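Morlow – The evening bus is staying, at least thru January. Route 8 was due to be cut after the 6 pm run, but the town has found money to keep it going for now. Word came late Monday.

Farzana Tarar, who runs the transit desk, said the petition helped. More than 200 names on it, most from the Cillik side of town.

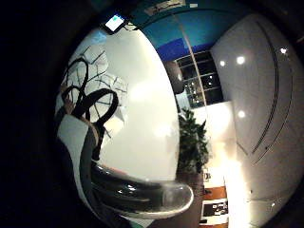
Fares don't change. Last bus leaves Soomro Street at 9:35 pm, same stops, same loop past the clinic. One fewer bus on Saturdays – drivers are short, and two jobs are still open.

Kamran Bajwa works nights at the Kovamari bakery and takes the 8 five times a week. "I was pricing used cars," he said. "Didnt want one."
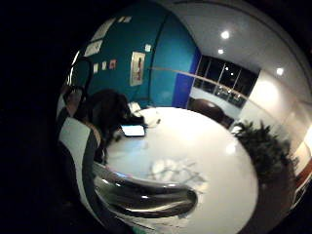
*A tablet and papers on the table, night meeting.*

The longer term is less clear. Tarar wants rider numbers before spring, and a smaller bus is one option. So is a dial-a-ride van after 8 pm, which riders at the Cillik end mostly dont like – too much waiting around.
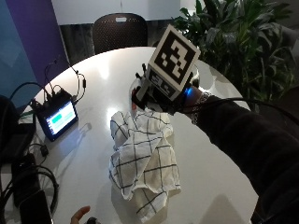

**Do monthly passes still work on the evening runs?**

Monthly passes are good on every run, evenings inculded. Paper ones too.

New timetables go up at the stops this week.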